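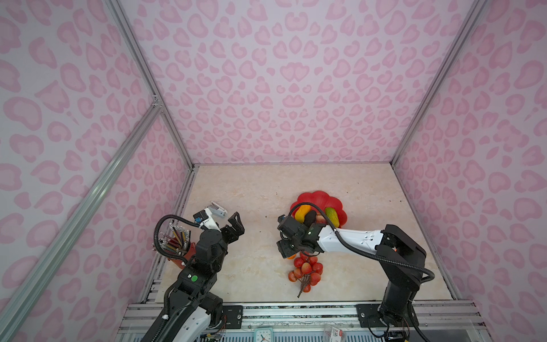

Setting up your case folder in Pevham

Okay, you've got Pevham installed and a pile of trial transcripts to go through. I set mine up for an old appeal I write about, so these are the steps I use.

1. Open Pevham and click New Case. Type the defendant's last name first – the search goes by that.

2. Pick a plea type from the list. If it was an Alford or a no contest plea, don't choose Guilty, or your timeline will file it wrong. You can't change this later (I've tried!). 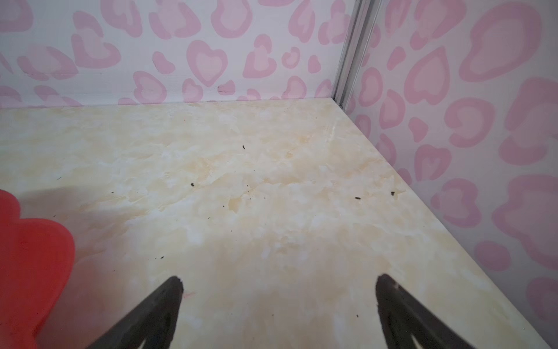 3. Drag in your transcripts. Each file can have up to 3000 pages, and anything bigger gets skipped without a warning.

Note: scanned pages need text recognition turned on first. Mine took 110 minutes for one hearing, so go make dinner.

4. Tag your witnesses. I had two with the same first name, Eyerusalem Jemal and Eyerusalem Shiferaw, and Pevham merged them until I typed in full names.

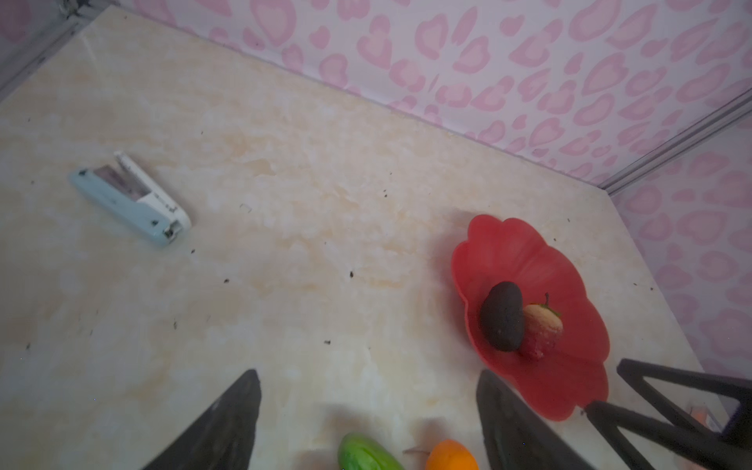 5. Click Save, then Back Up.

Caution: sealed exhibits don't belong in a shared folder. Check the court's order before you invite anyone, even a co-writer.

Sharing is in the next section.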